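How I Sort Big Toddler Bricks by Color (and keep them sorted)

My sister handed down her kids' chunky building bricks in December, two garbage bags full, and I have been fine-tuning my system ever since. I don't count bricks for fun, but the bathroom scale and I had a moment, and then I gave up and just started sorting!

What you need

Shallow trays, one per color. Mine came from Wirneck and they stack, which I love. You'll also want an old tablecloth you don't mind crawling over. A patterned one is fine, but go pale — bright bricks jump right out on it.

Step 1: Spread the cloth and set the trays

Put the trays side by side at the far side of the table, so your arms aren't crossing over them the whole time. They don't have to match the bricks. If you're sorting with a three-year-old, though, matching helps a lot (mine will argue about a blue brick in a black tray until lunch).

Step 2: Tip out a small pile

Small! A couple of handfuls. I used to dump the whole bag, and half of it went under the couch.

Step 3: Pull one color at a time

Start with whichever color you see most of. Grab everything in it, then go on to the next. Ruairi Hepburn from our playgroup does all the colors at once with both hands and he's faster than me, so try it his way if you like.

Step 4: Split anything stuck together

Pull joined bricks apart before they go in a tray, especially mixed colors. Twist a little and they usually pop.

Step 5: Check the odd shapes

Curves and arches go in with their color too. Flip the hollow ones over and look between the tubes — crumbs, glitter, one time a raisin.

Blue, yellow and red in their trays, then some of the reds and yellows close up:
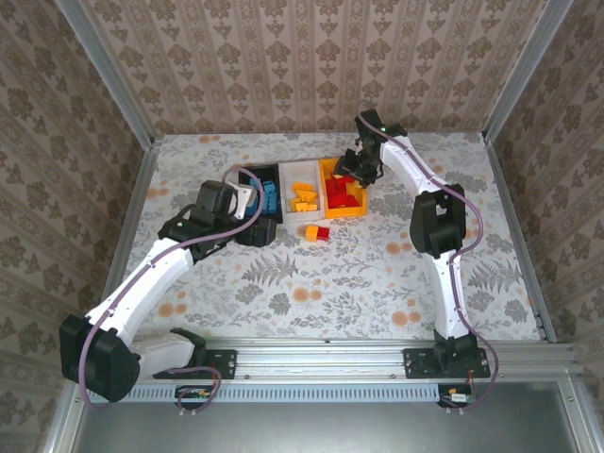
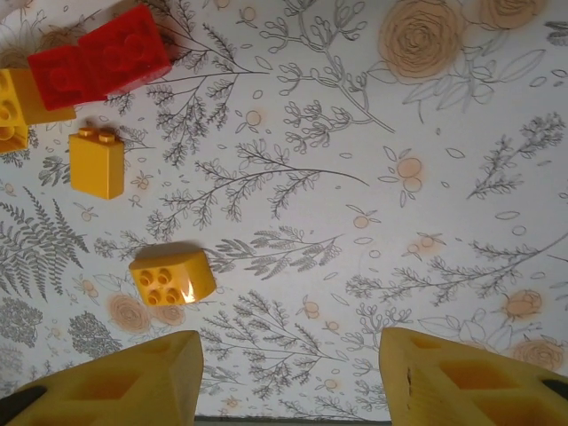
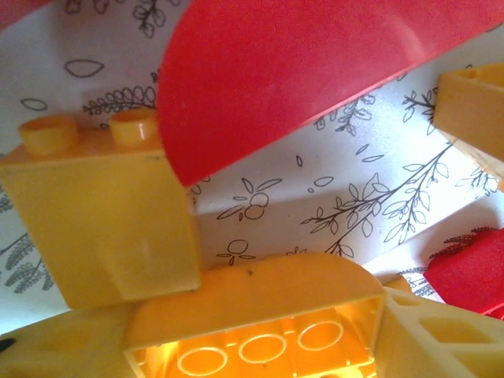 Step 6: Put the trays away

Stack them with the color you use least on the bottom. Ours live on the low shelf next to the Moreira puzzles, where little hands can get at them. I do a quick re-sort after bath time, one tray's worth, and leave the rest for the weekend.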